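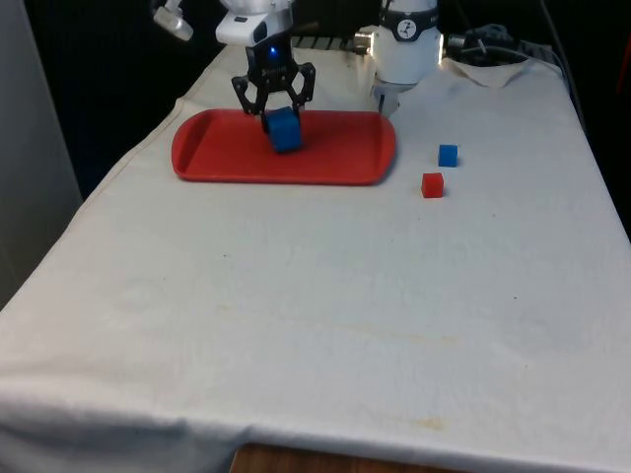 Blue cube, red tray, and the cube a hair above the floor of it.

So I've spent most of my free evenings lately on the least glamorous bit of the whole stack, the code that decides when to let go of a thing. Picking got all my attention for months. Placing was a line that said "go to the tray pose, open the fingers" and I figured I'd come back to it. Well, I came back to it.

The old version worked off a fixed release height. The planner (I call the whole mess Nollano, mostly so the repo has a name) would take the tray pose from perception, add an offset, and drive down to that number. Fine when the cube sits square in the fingers. But cubes don't always sit square! Look at the angle on the blue one up there. With a tilt like that the lowest point of the cube is a corner or an edge, and it's lower than the planner thinks it is. The arm wants to keep going down, the tray is in the way, and you get a position error and a grumpy stop.

My first fix was dumb and I'm a little fond of it. I just raised the offset. No more stops, but then a cube could drop onto an edge and tumble wherever it liked, and the next perception pass would get confused about which cubes were placed and which were still waiting. That sent me off on a tracking bug hunt that ate a whole weekend and had nothing to do with tracking.

What I've got now is in two parts. After the lift, the arm stops and perception fits the cube again, in the gripper this time, and stores the rotation relative to the fingers. I wrote that as a separate node called Usmani, which takes a cropped depth patch and the known cube size and gives back an orientation and a confidence. Then the planner works out where the lowest corner really is and plans the descent for that corner instead of the fingertip center. The last stretch runs slow, at 44 control ticks per step, and watches the joint effort for a bump. Bump means stop and open.

The effort threshold was a pain. I logged 500 simulated placements to get a starting value and it was way too twitchy on the real arm, which has friction in places my model doesn't. I ended up setting it by hand. Filtering helped more than I expected - a plain moving average, nothing clever.

Fingers are the other headache. Ours spread outward and then hook back in, like a claw, so when they open they sweep a wider path than you'd guess from the tips alone. My collision model for them used to be two boxes. Two boxes can't hook! The planner was happy to open right up against the tray rim as long as the boxes were clear. I swapped in 3 convex pieces per finger and planning got slower, but it finally turns down release spots too near the rim.

Oh, and colors. The segmentation is still a plain threshold in HSV, and it's okay with blue on red. A red cube over the red tray is where it falls apart, pretty much as you'd think. Depth saves me most of the time, but when the cube is down low its top face and the rim are so close in height that the mask bleeds. I have a branch called Steller that tries edges first and color second. It's slow and I don't love the code, but it's the only thing that has kept the red cube in one piece so far.

The commit with all the descent stuff is number 2518 in my log, if you're following along in the repo. Config keys changed names, so your old file won't load. Sorry! release_height is gone and you want release_clearance, which is measured from the lowest corner.

Still on the list for January: retrying when the in-hand fit comes back with low confidence (right now it gives up and puts the cube back), and picking a spot in the tray that leaves room for the next cube.

Posted 20/12/2020
Filed under: planning, grasping, Nollano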